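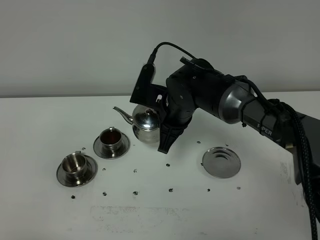 Fig. 1. Arm and gripper over a white tabletop.

4. Loading books on to your Toreo reader

Charge the reader fully before you start. You need the cable from the box and a Peltinon library account.

4.1 Switch the reader on and hold the page key until the menu opens.

4.2 Choose Add Books, then Cable.

4.3 Connect the reader to your computer. A folder named TOREO opens.

4.4 Copy your novels into the folder called Shelf. Files left outside Shelf will not be listed.

4.5 Eject the reader, then unplug it.

4.6 Choose Refresh. A full shelf holds 642 titles and may take several minutes to sort.

Note: Series are sorted by the number in the file details. If a romance series shows book three first, open Details and correct the number by hand.

Caution: Do not unplug the reader while the lamp is flashing. Bookmarks and reviews in progress may be lost.

4.7 To borrow a title, choose Library and enter your Peltinon card number. Loans run for 33 days. Advance copies from publishers appear under Proofs and cannot be lent on.

If error 194 appears, the loan has ended. Remove the title and borrow it again.

Comments

Ngaio Tapsell: Step 4.4 fixed it for me. All my Christmas novellas were sitting outside Shelf.

Dwight McIntyre: Does Refresh wipe star ratings? Mine went after the December update.

Alby Bright: Dwight, mine stayed put. Check Details.

Filed under: E-readers, Help, Romance & Fiction

Contact Toreo Support | © Toreo | Back to top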